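Ticket 725: WLAN in der Küche bricht ständig ab
Erstellt von Radwa Ait Ali, Status: offen

Hallo zusammen, ich schon wieder! Seit Februar fliegt mein Tablet in der Küche dauernd aus dem Netz, im Flur läuft alles prima. Der Router ist ein Giltby, der Repeater ein Hamdy (Firmware 8.9).
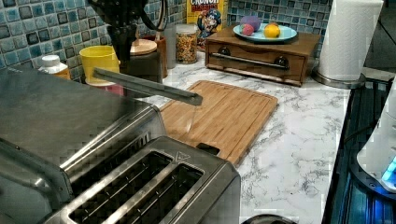 Anhang 1: Küche, Toaster und Schneidebrett

Kanal habe ich schon von 9 auf automatisch gestellt, brachte leider nix. Das Log zeigt in einer Nacht fast 89 Abbrüche, immer mit »Auth Timeout«. Dann noch die Ecke mit Toaster und Miniofen:

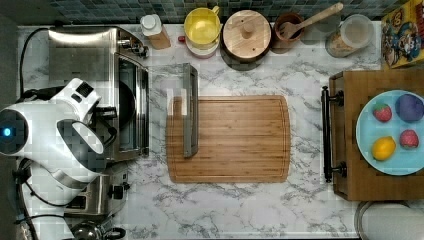

Nachtrag, 8 Uhr

Repeater zurückgesetzt und unter dem Namen Utis neu angemeldet (das alte Passwort hatte ein ß drin, ups). Bisher kein Abbruch! Lasst das Ticket bitte trotzdem noch offen, ich melde mich morgen wieder.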